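Small marks on a wooden floor

Before you buy any cleaner, try a pencil eraser on the black marks from shoes. Rub softly, then wipe away the crumbs.
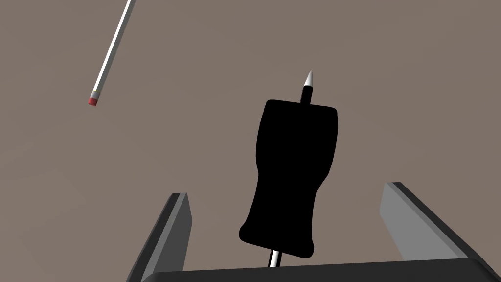

For sticky spots I use warm water with a little dish soap - never a wet mop.

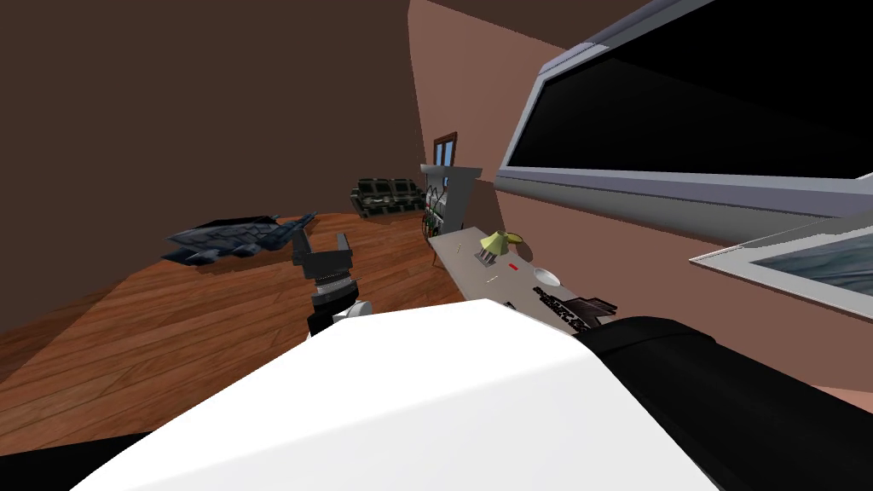
Tayla Pirihi
Home editor, Rascombe

Wring the cloth well and work along the boards. Let the floor dry 10 minutes before you put the rug back.

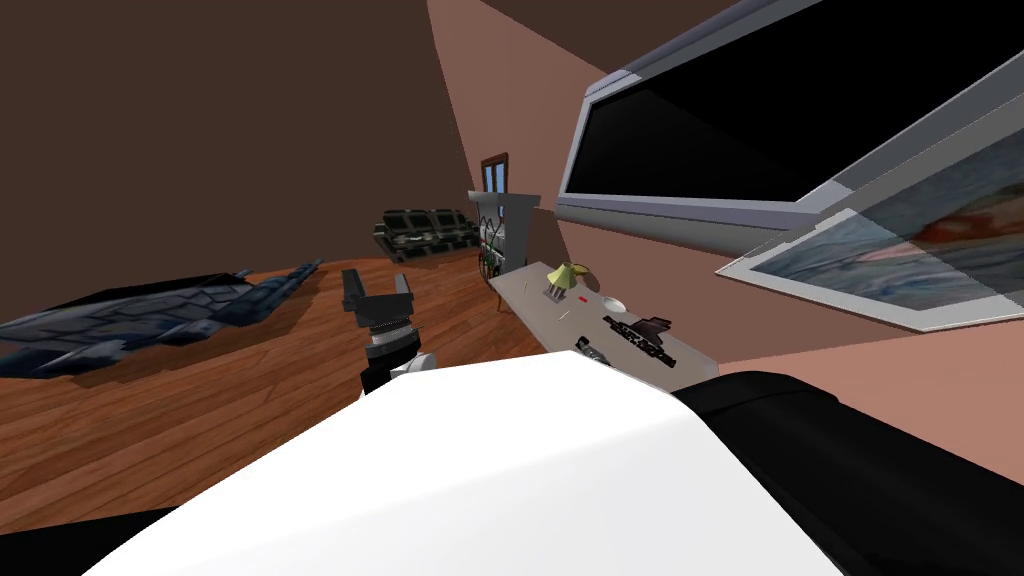
Wooden planks, with seams where dust likes to stay

Vacuum these with the brush head every week.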